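**Prüfbogen Textilplatz, zweiarmig**
Stand: 8. April 2021
Standort: Brakden
Aufgaben: T-Shirt falten, Kissen beziehen
Fragestellung: Kann die Anlage diese Arbeiten im Haushalt oder in der Wäscherei schon übernehmen?

Eintragungen: [x] in Ordnung, [ ] offen, [-] nicht geprüft. Kommentare bitte direkt unter den Punkt setzen.

## 1. Arbeitsplatz vor dem Einschalten

- [x] Tischdecke an der Hinterkante festgeklemmt
- [x] Not-Halt vom Bedienplatz aus erreichbar
- [ ] Kabel außerhalb des Schwenkbereichs
 - Kommentar: Schlaufen an den Armen hängen zu tief, am rechten Arm über dem Stoff. Kürzer binden, aber die Gelenke müssen noch voll ausfahren können.
- [ ] Steckdosenleiste hinter dem Tisch frei zugänglich
 - Kommentar: Der Schalter liegt zwischen den Leitungen. Leiste höher setzen.
- [-] Schutzleiterprüfung
 - Kommentar: macht Renaud im November mit den übrigen Geräten.

## 2. T-Shirt falten

Vorgabe: Shirt liegt flach auf der Decke, beide Greifer fassen am Saum, zweimal umschlagen, ablegen. Zeitgrenze 300 Sekunden. Vier Durchgänge.

- [x] Greifer erreichen beide Seiten des Shirts
- [x] Saum wird gefasst, ohne die Tischdecke mitzunehmen
 - Kommentar: in einem Durchgang erst beim zweiten Ansatz.
- [ ] Stoff vor dem ersten Umschlag glatt
 - Kommentar: Die Arme ziehen nicht nach. Ein Mensch streicht den Stoff mit der Hand aus, ohne darüber nachzudenken, hier fehlt der Schritt ganz. Falten vom Anfang sind am Ende noch drin.
- [ ] Zeitgrenze eingehalten
 - Kommentar: zwei von vier Durchgängen. Von Hand ist das Shirt fertig, bevor die Arme in Startstellung sind.
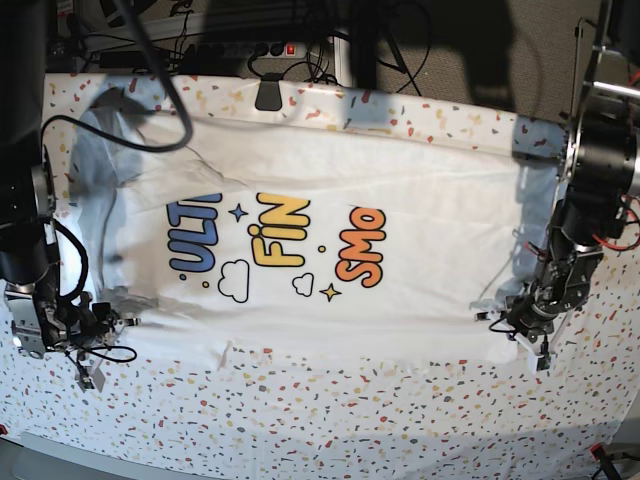
*Zu Punkt 2: T-Shirt mit Aufdruck, beide Greifer am Saum.*

Bewertung: bedingt brauchbar. Für einen Stapel gleicher Shirts, die schon flach ausliegen, kann man es weiter versuchen. Aus dem Wäschekorb heraus geht es nicht - das Entwirren und Auslegen macht weiterhin das Personal.

## 3. Greifer und Kleinteile

- [x] Kontaktflächen an beiden Fingern sitzen fest
- [x] Finger öffnen und schließen ohne Ruckeln
- [ ] Greiffläche frei von Folie und Fäden
 - Kommentar: Klarsichtfolie wird vom Kamerabild am Handgelenk schlecht erkannt, vor allem bei Blendung auf der hellen Decke. Vor jedem Lauf von Hand abräumen.
- [ ] Hände außerhalb des Greifbereichs, solange die Arme unter Spannung stehen
 - Kommentar: wird nicht durchgehend eingehalten. Gilt auch für kurzes Zurechtlegen. Erst Halt drücken, dann hineinfassen. 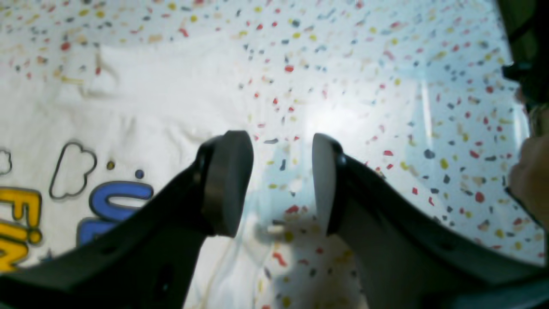

**Pratside - Abteilung Arbeitssicherheit und Erprobung**

Zum letzten Punkt: Die Regel steht im Aushang und wird bei der nächsten Unterweisung wiederholt. Im Skikavmont-Programm ist die Geschwindigkeit zwar begrenzt, aber ein Finger zwischen den Kontaktflächen ist trotzdem eingeklemmt. In einem Haushalt mit Kindern wäre dieser Punkt allein schon ein Ausschlussgrund.

## 4. Kissen beziehen

Vorgabe: Kissen liegt quer auf dem Tisch, Bezug daneben oder bereits angesetzt. Neun Durchgänge, davon keiner ohne Eingriff abgeschlossen.

- [x] Kissen liegt im Arbeitsbereich beider Arme
- [x] Freie Fläche vor dem Kissen zum Ablegen vorhanden
- [ ] Öffnung des Bezugs wird gefunden
 - Kommentar: nur wenn sie offen zum Greifer zeigt. Liegt der Stoff als Knäuel, greift der Arm irgendeine Lage.
- [ ] Bezug wird bis zur hinteren Ecke gezogen
 - Kommentar: bleibt meistens auf halber Strecke stehen und schiebt sich zusammen. Das Kissen wandert mit, weil der zweite Arm nicht dagegenhält.
- [ ] Anhängende Teile unter den Greifern gesichert
 - Kommentar: Die Platine unter dem linken Greifer hängt knapp über dem Tisch und kann am Stoff hängen bleiben. Befestigung ändern, vorher kein Dauerlauf.

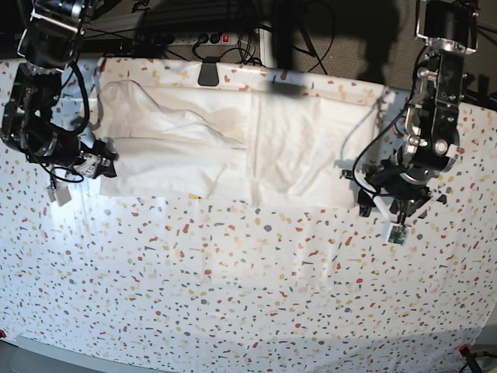
*Zu Punkt 4: Kissen an der hinteren Tischkante, weißer Stoff auf einer Hälfte zusammengeschoben.*

Bewertung: nicht brauchbar. Der Ablauf verlangt Halten und Ziehen gleichzeitig, und der Bezug ändert bei jedem Zug die Form. Mit einem Spannrahmen für die Öffnung könnte es besser gehen, dann ist es aber eine Vorrichtung für die Wäscherei und keine Hilfe für zu Hause.

## 5. Ergebnis

| Arbeit | Ohne Aufsicht | Mit Aufsicht |
|---|---|---|
| T-Shirt falten, flach ausgelegt | nein | ja |
| T-Shirt aus dem Korb | nein | nein |
| Kissen beziehen | nein | nein |

Freigabe nur für Versuche mit Aufsicht am Bedienplatz. Kein Betrieb außerhalb der Halle.

Offen bis zur Nachprüfung:

- Kabel an beiden Armen neu führen
- Steckdosenleiste versetzen
- Platine am linken Greifer befestigen
- Glattstreichen als eigenen Schritt in den Ablauf aufnehmen
- Schutzleiterprüfung eintragen, Bogen danach an Renaud zurück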